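Courses > Grornham Technical > Robot Manipulation Project > Handouts > Week 3

Week 3 notes: what a simulated grasp is worth

January 24, 2022

Read these before you start the drawer assignment. They cover the same ground as the lecture, plus the part on contact that got cut short when we ran over. The assignment sheet is separate and has the deadlines on it.

Last week most teams got Trusten installed and drove the two-armed robot up to the storage cabinet. Several of you wrote in your logs that the robot "can open drawers." I'd like that sentence to disappear from the logs. What you have is a program that sends joint targets to a model of a robot, and a second program that reports where the model of the drawer ended up. Between those two there are a great many choices made by whoever wrote the simulator, and most of them were made so that it would run fast on a student laptop.

I use simulators and I would not run this class without one. I also think that the average student report on simulated manipulation claims about twice what it has shown, and I include the ones I wrote myself.

1. What the robot gets to see

Your policy may use the wrist cameras and the head camera. It may not use the object poses from the state file. The Aguiar baseline, which you were all given, reads the poses directly, and that is why it looks so good. It knows where each drawer is before it has looked at anything. Treat its score as a ceiling on the arm control and as no evidence whatever about perception.

The wrist view is where the trouble starts. With the arm turned the wrong way, the hand may have no target in view at all, only walls and floor, and apart from the wood-grained wall there is almost nothing for a feature matcher to hold on to.
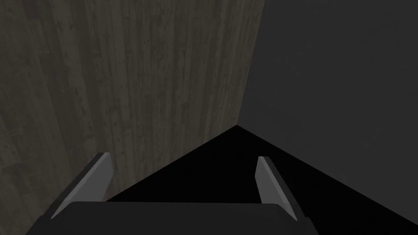 A flat, untextured surface gives you no usable depth from stereo or from motion. If your method reports a confident distance to a blank gray plane, ask where the confidence came from. In two of last year's projects it came from the training set: the walls had always been at one distance, so the network learned the distance and ignored the pixels. Move the robot a short way down the room and the estimate stayed exactly where it was. Both teams found this in April, a bad time to find it.

Try this on your own method. Turn the wrist so it faces a wall, save what the estimator says, then back the base up and save it again. If the two numbers agree, you have a memorized room. Put the result in your log whether you like it or not.

Wood grain is a different kind of problem. It has plenty of texture, and the texture is often one picture file stretched or repeated over a large surface. A matcher can lock on to the wrong knot and be very sure of itself. Real boards do this to you less often than rendered ones.

2. Contact

The fingers in the model are rigid. The drawer front in the model is rigid. On a real storage drawer with fabric sides, the front bends when you pull on the handle, and the handle itself folds over or turns. Trusten has no cloth in the version we use. It gives you a box with a picture of cloth on it, and a stiff little shape for a handle.

So when your gripper closes on the handle and the drawer slides out smoothly, you have tested the following: the arm can reach that point, the fingers can be positioned on both sides of it, and the path out does not run through a wall. Those are worth testing. You have not tested grip force, and you have not tested slip in any way I would accept in a report. The friction value in the default file was chosen by trial until the demo worked. I know this because the comment next to it in the file says so.

Things to do about it:

Lower the friction value by half and run again. Then raise it by half. Report all three success rates in one table. If your results survive, say so plainly. If they collapse, say that, and do not bury the table in an appendix.

Check for interpenetration. Turn on the contact display and step slowly through the moment of grasp. If the fingertip has sunk into the handle, the solver is holding the drawer for you, and the grasp should be scored as a failure by your own code even when the drawer moves.

Watch for the drawer that opens without being touched. Last term one team had a policy that bumped the cabinet hard enough to shake a drawer loose. The success check looked only at drawer position. It counted as an opening.

3. Counting

The class server logged 3,839 episodes last term for the drawer task. Of those, 1,863 were marked successful by the automatic check. People like to quote the second number over the first and call it a success rate. I don't think the ratio means much. The episodes come from every team, every stage of the term, and an unknown number of restarts where somebody stopped a run that was going badly before it could be logged as a failure. That last habit alone makes the figure useless.

This term an episode begins when the random seed is drawn, and it ends at success or at 900 steps. A run you kill by hand is a failure. The script now writes the log line at the start, so please don't try to tidy the file afterward. A missing end line will be read as a failure too.

For your final report you need at least 70 episodes per condition, with seeds you did not train or tune on. Seventy is still small. Give an interval with the percentage, and if two methods have intervals that overlap heavily, don't write that one beats the other. "Slightly better" is also a claim.

4. The room

The assignment room has one cabinet, with drawers in several colors and small handles. Walls on both sides limit how far the elbows can swing, and that has caught more teams than the perception has. A plan that works fine with the base in open space will fold the arm into the wall here. The planner will refuse, your code will catch the exception and try again with the same goal, and you'll sit there watching a robot do nothing for 900 steps.

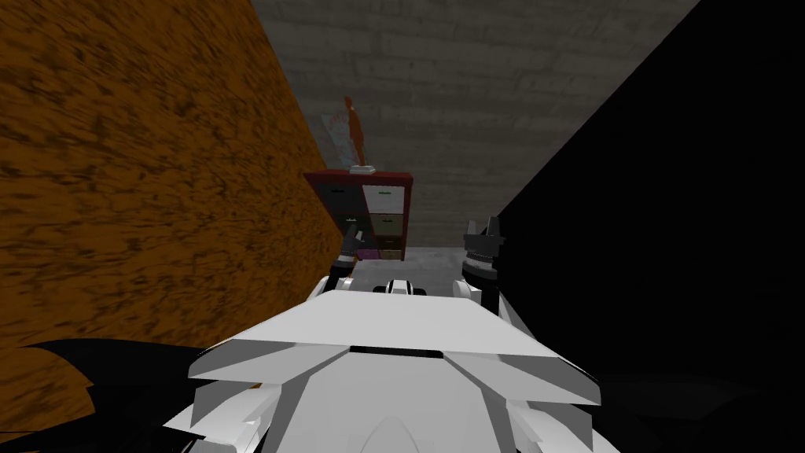
Can we train in this one room and report the result as drawer opening in general?

You can report it as drawer opening in this room, with this cabinet, under the starting positions you sampled. To say more than that you would need other rooms and other furniture, and we'll release two held-out rooms after the midterm so you can see how far the number drops.

The drop will probably be large. Color is the first suspect. If your detector keys on handle color, it will fail the minute the handles change, and it may fail before that if the lighting does. Swap the handle color in the scene file and run ten episodes as a smell test. Ten isn't enough to report but it's plenty to scare you.

Clutter on top of the cabinet is there as scenery. It has collision shapes, though, so an arm coming in from above can hit it. Decide in advance whether knocking something over counts against you, write the rule in your log, and keep it for the whole term. My own preference is that it counts. A robot that opens a drawer and clears the top of the furniture on the way has done a job you'd be annoyed to pay for.

5. Going to hardware

Four teams will get time on the real arm in the Tratden building toward the end of the term. I've been asked whether a high simulated score guarantees a slot. It doesn't. Slots go to the teams whose logs I can follow and whose failure tables I believe. A team with a mediocre score and a clear account of what goes wrong can be helped in one afternoon at the bench. With a team whose score is excellent and unexplained, we spend the afternoon finding out which part of the simulator they were leaning on.

Expect these differences when you get there. The real cameras have delay, and your policy has never met delay unless you added it. The real joints have some play. The gripper reports its opening width with an offset that changes after it has been running for a while. The emergency stop gets used, and a policy that can't be resumed from the middle of a motion will have to begin again each time, using up your slot.

You can put the first of these into Trusten today. There is a setting for image delay in the sensor file, off by default. Turn it on at a low value and see what your closed-loop reaching does. Several of you will see the hand start to swing back and forth in front of the handle. Better in week 3 than on the bench.

For Wednesday

Bring the wall test from section 1, both saved estimates, on one page.
Bring the friction table, even if only the middle row is finished.
Read the contact chapter in the course reader up to the part on solvers. Skip the derivation the first time through.
If your team still uses the state file anywhere outside the baseline, take it out or tell me where it is. I do search for it.

Lab machines with the new logging script are the ones along the window side. The others still have the old one, and runs made on those won't be counted.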